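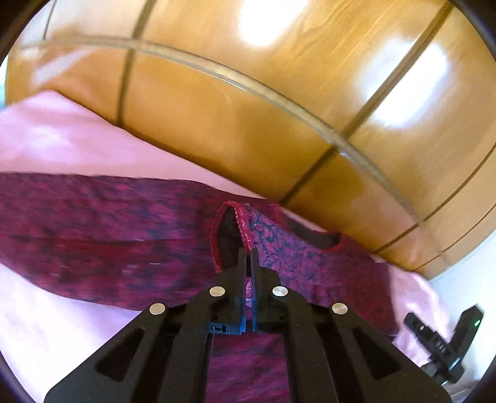
# Wool doona smells musty after a winter in the linen cupboard, can I wash it at home?

**magpie_season**, Imadbridge

Hi all, long-time reader, first time I've needed to post in the laundry section (I usually hang about in Veggie Patches).

We've got a queen size wool doona that I bought from Govindasamy Drapery when we moved into this place. It was the dearest thing in the shop and I've babied it ever since. Over the last stretch we had my parents-in-law staying, so our own bed got shuffled round, the good doona went into the hall cupboard inside one of those zip-up vinyl bags, and then I forgot it existed. It came out in April when the nights turned, and phew. It isn't mouldy that I can find. I've been over both sides next to a window and there are no spots. It just smells like a church hall, or the inside of an old caravan.

The label says "740 g" on one line, then a picture of a tub with a hand in it, then a crossed out circle in a square. The rest has faded to nothing. I'm assuming the 740 is the weight of something, but the doona feels heavier than that to me, so maybe it's per square metre? Is that even possible? It's a thick one.

What I've got to work with:

- a 9 kg front loader with a wool cycle that takes 52 minutes
- a Hills hoist in full sun from mid-morning
- no dryer (and I'm guessing the crossed out circle means I couldn't use it anyway)
- a bathtub, not a big one
- half a bottle of Pleltum wool wash

I've hung it on the line for one afternoon already. It smelled better when I brought it in and then by bedtime the pong had come back, fainter but definitely there. My husband says he can't smell it. My husband also can't smell the bin.

The dry cleaner in town quoted me a price that made me laugh out loud in the shop, which was rude, and I've felt bad about it since. So before I go back there with my tail between my legs: can I do this at home? And if I do, how do I get a soggy wool doona dry in autumn without it felting or going lumpy or just smelling worse than when I started?

Also happy to be told it's a lost cause. I'd rather know.

## Replies

**flannelette_forever**

Oh I feel for you, I did exactly this with a feather one and ended up with a sad bag of wet chook.

Good news, wool is a lot more forgiving than feathers for smells. Please don't wash it yet! I'd keep airing it first, and I mean properly, over days. One afternoon isn't enough for something that thick. The outside warms up and smells lovely and the middle hasn't even noticed it's been outdoors. Then you put it on the bed, your body heat gets into it, and out comes the church hall. That's why it came back at bedtime.

What I do with ours:

1. Take it out once the dew's off the grass. On the hoist I spread it over several lines so it's like a flat roof instead of a taco. Air can get underneath that way.
2. Turn it over at lunch.
3. Bring it in by 3 pm at this time of year, well before the air goes damp again. This is where everyone comes undone. If you leave it out until you remember it at tea time it's soaked up everything you just got rid of.
4. Overnight, drape it over two dining chairs in the warmest room. Don't fold it.
5. Do it all again the next decent day, and the next.

Shade with a breeze is better than blazing sun, by the way. Sun does help with the smell but a few long days of it can yellow a cotton cover. I put an old sheet over the top if it's a really bright one.

If after all of that it's still a bit whiffy, sprinkle bicarb over it while it's flat on the bed, leave it the whole day, and then vacuum with the brush bit on low. Do the other side next day. It's messy, you'll be finding bicarb in the carpet for weeks, but it has never let me down on blankets. I've only tried it once on a doona, I'll admit, and that one wasn't very smelly to begin with.

And get rid of the vinyl bag! Wool hates them. Mine lives in an old cotton doona cover on the top shelf, with a bit of lavender that probably does nothing except make me feel organised.

**downpipe**

just take it to the laundromat, the big machines fit a doona easy. did mine at the one in Novulden next to the fish and chip shop, hot wash, hot dry, came out fine. had chips while I waited

**magpie_season**

Was yours wool though, downpipe? I'm a bit scared of the word hot.

**downpipe**

not sure. it was white

**treadle_and_tea**

Please don't hot wash or tumble dry it, magpie_season! I make quilts and I've seen what happens. You put in a queen and you take out something for a dachshund.

I'll go through your label as best I can. Tub with a hand means hand wash. Circle inside a square with a cross through it means no tumble drying, you guessed right. The number is harder. Wool doonas here usually get sold by grams per square metre, and 740 would be a very thick one, but if it feels heavier than 740 grams in total then that's most likely what it means. You could ring the drapery and ask, they might remember the range. Either way it matters for one reason: a doona that heavy will hold a shocking amount of water. I wouldn't put it in your machine. Dry it might go in with a shove, but it'll be packed so tight that the water won't move through it and the drum will bang like a brass band on the spin. A wool cycle is gentle on a jumper. With a doona jammed in the drum it's a different story.

So I agree with flannelette_forever, air it first and give it a fair go. I'd give it a week of decent days before doing anything else. I'm less keen on the bicarb, only because it can work its way in through the stitching on a quilted cover and it's a pest to get out. If you try it, put a thin cotton sheet down between the powder and the doona and let the sheet cop it.

If you do end up washing, wait. Really. Put another doona on the bed for winter and do this one in late spring, when you've got a run of warm, dry, breezy days. Then:

**Filling the tub.** Lukewarm water, the kind you'd bath a baby in, and only a small slosh of your wool wash. Mix it through before the doona goes in. Too much product is the usual mistake and you'll be rinsing until Christmas.

**Washing.** Push it under and press it with flat hands. No scrubbing and no swishing it round. Felting comes from rubbing and from sudden temperature changes, so keep your rinse water the same warmth as the wash water. Leave it for ten minutes, no longer.

**Rinsing.** Drain, press, refill. Keep going until the water's clear. Never lift it by a corner when it's full of water. The stitching will go, and then all your wool ends up down one end. I roll mine up against the back of the tub and kneel on it (towel on top, dignity optional).

**Getting it to the line.** You want 2 people and a big plastic tub with handles. Lay it on towels on the lawn first, roll the whole lot up like a Swiss roll and walk on it. Swap to dry towels and do it again. Then over the hoist across as many lines as it will reach.

**Drying.** Allow days. Turn it every few hours, and every time you turn it, tease out any lumps through the cover with your fingers. It's not dry when it feels dry! The middle lags well behind. My test is to fold it in half in the evening, put my hand in the fold after a few minutes, and if it feels cool in there it's still damp. Back over the chairs with a fan on it.

One other thought. Have you sniffed the cupboard? If the cupboard's musty you'll be doing this again next year. Ours backs on to the bathroom and I had to leave the door open a crack all winter. If there's a bit of linen at the back that smells the same, start there.

**magpie_season**

Well. I went and stuck my head in the cupboard and it's the cupboard! The bottom shelf is worst, and there's a beach towel down there I don't even want to talk about. It shares a wall with the shower, same as yours, treadle_and_tea.

So the whole lot's out on the spare bed, the shelves have been wiped down with vinegar, and the doors are open. The vinyl bag is in the shed with the Christmas tree in it.

The doona's had three good days out now, flat roof style, in by mid-afternoon. I'd say most of the smell is gone. I can find it if I really shove my nose into the middle. Going to give it a few more goes while the weather holds, and I rang the drapery and it IS per square metre, so no wonder I can barely lift it. They said airing too, for what it's worth, and not to wash unless something's been spilt on it.

Thanks so much, everyone. I'll come back if I end up kneeling in the bath. Does anybody know if it's worth getting a fan put in the bathroom, or should I ask that in Home Repairs?

**treadle_and_tea**

Home Repairs, but yes. Get the fan.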